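3.2 Folding and storage habits

Households in Stolport and Rirnov kept clothing diaries for six weeks. Each participant wrote down when a garment was washed, where it was folded and how long it stayed out before it was put away. Diaries were returned by mail and entered by hand by the second author (Alaoui). Entries with no garment type were dropped. Where the handwriting was unclear, Ívar Eskildsen read the entry separately and the two readings were compared.

The most common place for folding was the bed, in both towns. Participants who folded on the bed tended to do so in the bedroom where the clothes were stored, and they put them away sooner than those who folded in the kitchen or living room. A folded garment left on a bed has to be moved before anyone can sleep there, and several participants wrote this in the margin of the diary. Clothes folded on a sofa or chair often stayed there until they were worn again.
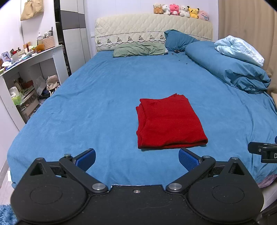

Figure 2. A folded red garment on a bed with a blue fitted sheet.

Garment type also mattered. Shirts and sweaters were nearly always folded, while socks were left in a basket in many of the Rirnov homes. Towels were treated differently again - most were folded near the washing machine and carried straight to a bathroom shelf. We found no clear link between the size of the home and the time clothes stayed out. The presence of a closet in the bedroom was a better guide.

These results agree in part with the earlier Stougaard survey, carried out in 2000, which relied on interviews and asked only about the previous wash. That survey reported less folding on beds than we found. The difference may come from the method, as people asked to recall a routine task often name the place where they think it should be done. It may also reflect housing. Many of the Stougaard homes had a separate laundry room with a work surface, and few homes in our two towns did.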